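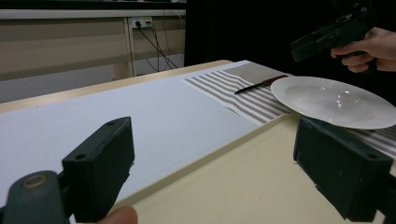
3.2 Gedeckte Tische als Quelle: Ordnung und Abweichung im häuslichen Alltag

Wer sich mit der Geschichte des Essens befasst, landet früher oder später bei Rezepten, Haushaltsbüchern und Speisekarten. Der Tisch selbst kommt erstaunlich selten vor. Dabei steckt in der Anordnung von Teller, Messer und Unterlage (Abb. 2) eine Fülle von Entscheidungen, die kaum je aufgeschrieben werden und die gerade deshalb so reizvoll zu untersuchen sind!

Abb. 2: Tisch mit weißem Teller, kleinem Messer und gestreiftem Platzset.

Unser Material stammt aus zwei Orten, Rivport und Dridow. Beide haben eine ähnliche Größe und eine vergleichbare Altersstruktur, unterscheiden sich aber deutlich in ihrer Esskultur: In Rivport wird die warme Mahlzeit überwiegend am Abend eingenommen, in Dridow hält sich das Mittagessen mit großer Beharrlichkeit. Insgesamt gingen 1.636 Tischprotokolle in die Auswertung ein. Ein Protokoll umfasst jeweils eine Mahlzeit und hält fest, was vor dem ersten Bissen auf dem Tisch liegt, wo es liegt und wer es dorthin gelegt hat. Ergänzend führten wir etwa 200 kurze Gespräche mit Haushaltsmitgliedern, meist direkt am Küchentisch, was sich als ausgesprochen ergiebig erwies. Viele Befragte standen mitten im Gespräch auf und holten etwas aus der Schublade, um uns zu zeigen, was sie meinten.

Für die Kodierung verwendeten wir das Tustia-Schema, das ursprünglich für die Beschreibung von Grabbeigaben entwickelt wurde und relative Lagen erfasst, also etwa »rechts von«, »auf« oder »quer zu«. Die Übertragung auf den Esstisch gelang besser als erhofft. Lediglich bei textilen Unterlagen mussten wir nachbessern: Das Schema kennt nur Objekte und Flächen, ein Platzset ist aber beides zugleich. Es ist ein Gegenstand, den man hinlegt und wieder wegräumt, und zugleich ein Territorium, das einer Person den Platz zuweist. Wir haben dafür die Kategorie »bewegliche Fläche« eingeführt.

Genau diese Kategorie brachte die schönsten Befunde. In Haushalten mit Platzsets rückt das Besteck enger an den Teller, offenbar weil der Rand des Sets als Grenze gelesen wird. Gestreifte und karierte Sets verstärken den Effekt. Mehrere Befragte gaben an, das Messer »nach dem Streifen« auszurichten, ohne dass wir danach gefragt hätten. Auf blanken Tischen streut die Lage des Messers dagegen kräftig, und zwar in beiden Orten. Auch kleine Messer, die weder zum eigentlichen Essbesteck noch eindeutig zum Küchenwerkzeug gehören, wandern auffallend oft. Mal liegen sie auf dem Teller, mal daneben, gelegentlich bei Brot oder Butter. In Dridow gibt es dafür sogar ein eigenes Wort, das sich hochdeutsch am ehesten mit »Mitlieger« wiedergeben lässt.

Bemerkenswert ist ferner die Rolle des weißen Tellers. Hsu beschreibt ihn als neutralen Standard, auf den sich ein Haushalt einigt, wenn kein vollständiges Service mehr vorhanden ist. Unsere Gespräche stützen diese Deutung, fügen ihr aber eine weitere Ebene hinzu: Weiß gilt vielen als die Farbe, die man nachkaufen kann. Das klingt prosaisch, hat jedoch Folgen für die Sitzordnung. Wo alle Teller gleich aussehen, verliert der »eigene« Teller an Bedeutung, und das Platzset übernimmt die persönliche Kennzeichnung. In Rivport fanden wir zwei Haushalte, in denen jedes Kind seit Jahren dasselbe Set benutzt, während die Teller beliebig getauscht werden.

Offen bleibt vorerst, wie stark die Jahreszeit hineinspielt. Die Erhebung in Dridow begann im Mai, als manche Familien bereits draußen aßen, und am Gartentisch gelten spürbar lockerere Regeln. Abschnitt 3.3 wertet diese Protokolle deshalb getrennt aus.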